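Sports Contracts, Unit 4: Reading the Transfer Window
2 min read

Welcome back! Trades are where basketball gets really fun, and our made-up club Draneck is a great one to practise on.

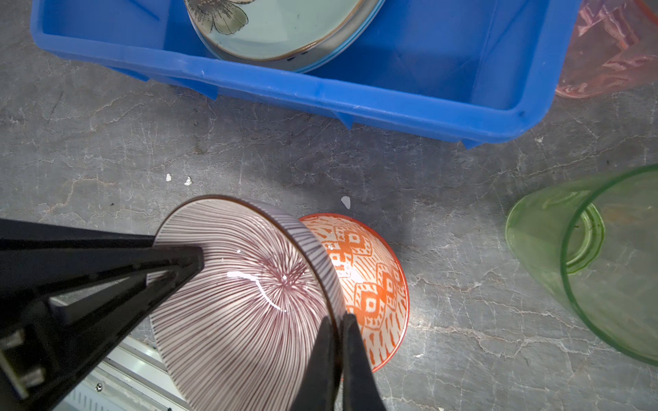 Striped bowl, tipped on its side.

Start with the player's contract. If 2 years remain, Draneck can ask Piltilley for plenty. With a few months left, the price drops fast!
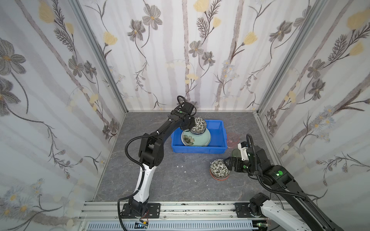

Then look at the wage limit, as both clubs have to fit the new deal under it (do the sums twice).

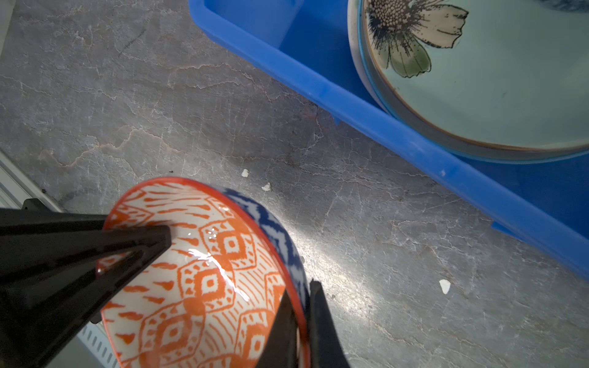 Who gains most from a late trade?
Usually the club with spare room on its wage bill.

Unit notes © Pranholm Sports Studies, Room 60 | Back to top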